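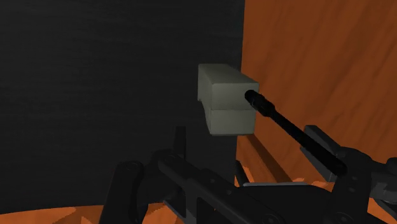 Arbeitsgruppe Greifen und Simulation, Kollov

Werkstatt > Gespräche > Greifer im Vergleich
September, von Stijn Coppens

Sabine Voß vergleicht seit dem Frühjahr zwei Greifer, zuerst in der Simulation und danach am richtigen Arm. Ich habe sie gefragt, warum sie so lange bei der Simulation bleibt. «Weil ich dort die Kamera ganz nah am Greifer haben kann», sagt sie. «Die schwarzen Finger nehmen dann viel Platz im Bild, und vom hellen Block sieht man trotzdem die Vorderseite.»

Für jeden Greifer hat sie 200 Versuche gerechnet, zusammen also 400. Mit dem Modell von Coltel sind 109 gelungen, mit dem anderen mehr. Die genaue Zahl will sie erst nennen, wenn die Kontaktwerte geprüft sind. «Der Kontakt ist das Schwierige», erklärt sie. «Wenn die Reibung falsch eingestellt ist, vergleiche ich meine Parameter und keine Greifer.»

Beim Controller ist sie vorsichtiger geworden. Der erste regelte nur die Position -- er drückte zu stark, und der Block drehte sich weg. Jetzt benutzt sie eine Kraftregelung mit einer Grenze von 2 Newton.

Im Winter soll der Arm in Nitedcombe die gleichen Bewegungen machen. «Ich erwarte dort andere Ergebnisse», sagt Voß. «Wie viel anders, das möchte ich gerne wissen.»

Stichwörter: Greiftechnik, Simulation, Regelung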